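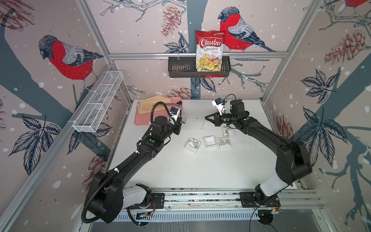
About us

Hello! I'm Aaliyah Caron, and Brirnura is a shared workshop with 14 members, one long bench, a very loud extractor fan and two robot arms that we've been building, taking apart and building again since I first signed the lease. If you've landed on this page you probably want to know who we are and whether you can come and join in, so I'll try to cover both, though I do wander off a bit.

How it started

I used to repair sewing machines. I still do, when someone rings, but the rest of the time I'm here. The first arm was a home project and it lived on my kitchen worktop, clamped next to the bread bin, and it could do one thing, which was knock the bread bin over. I called it Otel. Then I built a second one because a single arm can't hold a box and take the lid off at the same time (try it with one hand behind your back, it's maddening), and that one got called Duan. By then I couldn't cook a meal without moving a power supply first, so the whole lot went into a van and we took on the unit.

The name Brirnura doesn't mean anything. I wanted something nobody else had registered and I was tired.

What we build

Our main project is Plolero, the two-arm cell. It's an aluminium frame with a white table, both arms mounted along the front rail, a little camera up by each wrist and walls on the sides. The walls have bullfinch wallpaper on them, with pinecones and snow. I'm very fond of the bullfinches.

Plolero's job is small, light, fiddly things. Gift boxes, mostly, with their lids. A gift box sounds easy until you've watched a gripper squash the corner of one for a whole afternoon. The card bends, the lid catches on one side, the bottom half slides off across the table while you're busy with the top half. I love it as a task because everyone who comes in understands at once what's meant to happen, and everyone has an opinion on how it should be done!

We've got trays and wire baskets in there too, because putting a thing away somewhere is a different job from picking it up, and hanging baskets are much harder to reach into than you'd hope. The crisps change. There's a bag of cassava chips in the basket on the back wall as I write this. Crisp packets are horrible to grip and I'd recommend one to anybody who thinks their robot is finished.

Our log has 724 attempts in it so far, all written by hand in a ledger with a green cover, and a fair few of those have only the word "no" next to them.

How we work

It's a build-it-yourself place. You'll cut your own brackets, crimp your own connectors and get your cables wrong at least once. Cable runs are the thing I'm fussiest about. An arm moves, so the cable has to move with it, and a loom that's fine when the arm is folded up will pull itself out of its socket at full stretch. We use ribbed conduit with clips along the links, and I will come and look at yours, and I will probably ask you to redo it — sorry in advance.

You don't need to know how to program. Some of our members came in knowing loads about code and nothing about bolts, and some the other way about, and they tend to sit together and sort each other out. We've had a piano tuner, two retired bus mechanics and a lad who'd only ever built flat-pack wardrobes, and his frame is straighter than mine.

Tools are shared. So is the kettle. Please put the 3 mm hex key back, it's the one that fits the wrist and we keep losing it.

Joining

Membership is £75 a month, which gets you a shelf, a key and use of everything on the bench. Materials for your own build are on top, and I'll help you work out a parts list before you spend anything. New people start on a single arm, then move on to Plolero once they've got the feel of it. We only let one pair run the cell at a time, with the stop button within reach of whoever isn't typing.

Open evenings start at 6 and go on until people get hungry. We take new members in March and again in autumn, but if you just want a look round, come along any time we've got the lights on. Under-16s are very welcome with a grown-up. The unit is all on the ground floor and there's a ramp at the side door, though the door itself sticks, so give it a good shove or knock and one of us will come.

A few things we get asked

Do we sell the arms? No. We'll show you how to build one and we'll lend you the jigs.

Will we fix a robot vacuum? We've done it before and we'll have a go, but bring it in emptied.

Can schools visit? Yes please. We can fit a small class in two halves, one lot at the cell and the other lot at the bench wiring up a gripper finger.

Can I bring something for the arms to try? I'd love that. Nothing with liquid in it, nothing sharp, and nothing your nan would miss.

If you'd like to come by, use the form on the contact page and it'll get to me. I'm slow with messages when I've got an arm in bits, so if you haven't heard back, send another one.

Aaliyah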